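wevura_dan
Up to 700 demos a day, says the Derkine handbook. I got 100 before smoko, and half are me missing the bag.

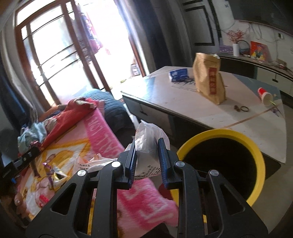 gcondori
Your grasps are too tidy. Learners need slow approaches and bad angles in the set. Crumpled plastic beside a patterned blanket is a rotten colour match for the depth model too, so keep plenty of those.

senyo_a
Disagree. Bin the misses. We kept all 1003 in August and the policy learned to hesitate, beautifully.

gcondori
Label them, then.

wevura_dan
With what, my 2 free minutes?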